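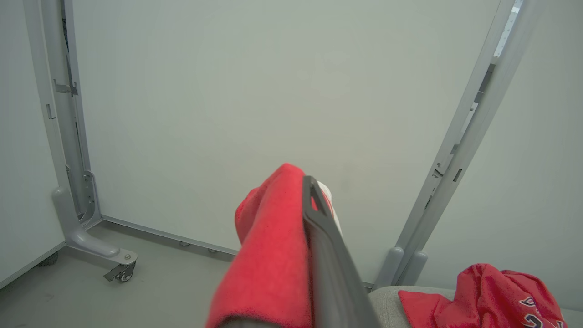 Towel folding moves to the second bench

Print this item | E-mail this item

The Kostisik group has started recording its towel and clothing tasks by remote control. Until August the arm was guided by hand, with one person holding the wrist and walking it through each fold. That worked well enough for stiff items, but people's arms kept getting in the way of the wrist camera.

Operators now sit at the Vurby controls and watch the wrist view while they work. Marama Maihi, who runs the sessions, has asked everyone to slow down when closing the gripper on thick fabric. A red towel bunches up easily, and a grip taken through several layers is hard to let go of neatly. If a grasp goes wrong, keep recording, open the gripper and try again. Those corrections are useful for training.

The group has 971 demonstrations on file, of which 57 still need labels. Please finish your own labels before booking more time. Sessions are limited to 2 hours.

Anyone from Jadevach who would like to learn the controls can put their name on the sheet outside the Guérin room. No experience is needed. The next introduction is on November 28, 2023.

Contact the newsletter | Copyright Kostisik | Back to top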